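# Packing a Small Travel Sewing Kit

I've carried one of these in my bag for years, and every time I lend it out somebody asks me how to put one together.

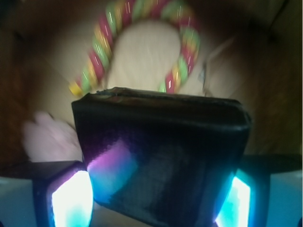

Start with the thread, and please don't bring whole spools! Wind a few yards each of black, white, gray and whatever color your coat is onto a piece of stiff card (an old postcard works beautifully), with a little notch snipped at each end to hold the tail. For the outside you want something flat and soft-sided, like a black case with rounded corners, so it slides down beside your books without poking anybody.

Next come the needles. Tuck two sharps and one thicker darning needle into a scrap of felt, folded over once. My friend Xuân Từ swears by a magnet instead, and I won't argue with her, but felt has never let me down.

Then add:

- a few shirt buttons
- two safety pins
- small folding scissors
- a needle threader, if your eyes are like mine

Check it over every February or so and top up the black thread, the one that always goes first.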